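Progress report, Sellmont Repair Library
To: Lorenz Tanner, Jurbridge Fund
From: Fabian Hämmerli
21st March

You asked for a plain account of where the money has gone, so I'll start with the part I like least. The lending side is not growing the way the application said it would. We have 125 members on the books, and I don't believe that number means much. A good share signed up in September when the first loan was free and have not borrowed anything since. I would ask you not to quote it in your annual letter.

**Lending**

The sewing machines and the carpet cleaner go out all the time. Most of the hand tools don't. The application promised a "neighborhood change in buying habits," and I can't show you one. I can show you a carpet cleaner that needs a new hose.

**Repair evenings**

These are better. We have held 13 so far and had to cancel 2, both for the heating. People bring lamps, toasters and coats with bad zippers. I remain doubtful about the success rate we have been reporting, which counts an item as fixed if it left the building working. We don't know what happened to it at home. From next month we will phone people after two weeks and ask. Expect the rate to drop.

**Token scheme**

Members were supposed to earn a Token for each hour of help and spend it on loans. Almost 14 people have ever used one, depending on whether you count the man who used his to pay for coffee. Danzer, the shop on the corner, agreed to accept them and has seen very few. I argued against this scheme last year and would still like to end it. The printing is paid for, so stopping costs nothing more.

**Money**

Rent and insurance are on budget. Heating is over. I have moved what was left of the publicity line to cover it, as we discussed by phone, and would like that confirmed in writing.

**What I am asking for**

Please don't release the second payment for a larger room yet. I'd like to see the phone results first. 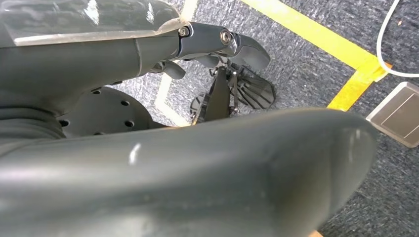
Labels are the last open item, and the one where I expect an argument. The stickers we bought peel off curved handles, and half the stock has lost its number. Tie-on tags would cost more and look worse. Any sample we test should go on a surface as awkward as the dark gray casings here, rounded and smooth with hardly a flat spot, before we pay for a full order. The supplier's own test was done on a sheet of glass, and I don't put much faith in it. I will send you the two quotes when I have them.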